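How Does Soap Get Rid of Germs?

Grown-ups tell you to wash your hands all the time. Before lunch, after the bathroom, when you come in from the yard. Water on its own will rinse off some dirt, so why do you need soap too?
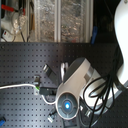

To answer that, you have to know one thing about your skin. It makes its own oil. The oil is good for you because it keeps your skin from drying out and cracking. But dirt and germs stick to it, and water can't wash oil away very well.

You can test this at home. Ask a grown-up for a clear jar with a lid. Fill it halfway with water and pour in a spoonful of cooking oil. Shake it hard, then put it down and wait. The oil floats back up to the top. Now add a squirt of dish soap and shake it again. This time the water turns cloudy, and the oil takes a lot longer to come back.

What soap does

Soap is made of tiny parts called molecules. They are far too small to see. Each soap molecule has two ends. One end likes water. The other end stays away from water and sticks to oil.

When you rub soap on wet hands, the oil-loving ends grab the oil on your skin. The water-loving ends point outward. Lots of soap molecules do this together and make a little ball with the oil trapped inside. Scientists call the ball a micelle (say it "my-SELL"). When you rinse, the water pulls on the outside of the balls and carries them down the drain, along with dirt and germs.

Soap can also break some germs apart. Certain viruses have a thin, fatty coat around them. Soap pulls at the coat until it comes to pieces, and then the virus can't make you sick. Other germs are tougher, and those mostly get rinsed away.

Why you have to rub

Soap needs time and it needs rubbing. Twenty seconds is a good length – the same as singing "Happy Birthday" 2 times. Do the palms first, then the backs of your hands, in between your fingers, your thumbs and under your nails. Thumbs get missed a lot.

Does the water have to be hot? No. Cool water and warm water both work. Very hot water can hurt your skin.

Do bubbles matter? Not much. Bubbles are soap and water with air inside. A soap can make only a few bubbles and still clean well.

Bar soap or liquid soap?

Both do the same job. A bar should sit on a dish with holes so it can dry out between washes. Liquid soap usually comes in a pump bottle, and one push is enough for most kids' hands. Some soaps have a scent added, like lemon or lavender. The scent smells nice but doesn't do the cleaning. If a soap makes your hands red or itchy, tell a grown-up and try one with no scent.

Dry your hands when you finish. Germs move more easily from wet hands than from dry ones, so use a clean towel and get between your fingers.

Words to know

Molecule: a very tiny part that things are made of.
Micelle: a ball of soap molecules with oil inside.
Virus: a kind of germ that can make you sick.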